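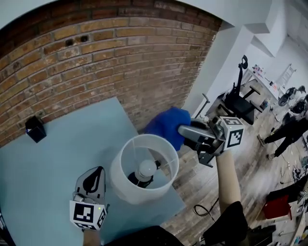 The blue table at Jilgate, with the lamp and the cloth.

In Iseneck people said that the workshop on Jilgate was cold, and they were right. I went there every evening of that winter, because my kitchen was too small for a machine and my neighbor below did not like the sound of motors.

We were five at the long room. One repaired radios, two were making a boat that could not pass through the door, and the fourth, a quiet woman, taught a machine to clean a house. I was the fifth. My own build was only a curtain opener, 17 parts and a motor from an old printer, and it opened the curtain every morning except when I needed it.

Her machine was called Lekus. It was one arm and a half, because the second arm was waiting for a shoulder. It lived under a sheet in the corner, and I think I saw it move four times in the first month. The rest of the time she did the work herself, with a gripper in each hand, and the machine was supposed to learn from this. She dusted a lamp. She wiped the white shade from the outside, then she went behind it, then she wiped the rim, and then she put the cloth down and began again. On each gripper there was a white cube with black squares. When she moved, the cubes moved too, like two dice that somebody could not decide to throw.

"How many times?" I asked her once.

"Today a hundred," she said. "I am at 336 with this lamp."

"And how many does it need?"

She lifted her shoulders. She had the blue cloth between the fingers of the right gripper, and she looked at it as if the cloth had asked the question.

I should explain that the lamp was mine. I had bought it in Prydderch, at a sale in a house where an old man had died, and I brought it to the workshop since my corner had no good light. It had a white shade, and inside there were thin wires that held it, and when you pushed the shade even a little it stayed crooked all evening. She had asked for it in July, before the cold. She said that all her own lamps were too easy. I was proud of this for some days.

By winter I knew her way of dusting very well. Before she touched the shade she always stopped a moment, with the cloth in the air. It was a small thing, shorter than a breath. I asked if it was necessary for the machine and she did not know what I was talking about. She said she did not stop.

So I said nothing more about it, and I went back to my curtain opener, where a gear had lost two teeth.

Then the shoulder arrived. It came in a box with 475 written on the side in red pencil, and we all left our work to look. The boat people held the flashlight. It took her nine evenings to fit it, and on two of them she went home without saying good night. On the tenth evening she pushed Lekus to the blue table, put my lamp in front of it, and gave it the cloth.

The arm went up. It was slower than she was, and it made a noise like someone moving a chair in another apartment. It carried the cloth over to the lamp, and there, near the shade, it stopped.

"It is stuck," said the man with the radios.

"No," I said. "Wait."

It was shorter than a breath, or maybe a machine's breath, I cannot say. Then the cloth came down on the rim, too hard, and the shade went crooked, and the arm continued along the side very seriously, cleaning the air where the shade had been before.

She laughed so much that she had to hold the table. After this she made the lamp straight again, with her bare fingers, and she stood some time with her hand near it.

"I do that?" she asked me.

"Always," I said.

She picked up the two grippers. I thought she would try to do it without stopping now, and I watched for it, but my curtain motor was already getting warm on the bench and I had to go and pull the plug.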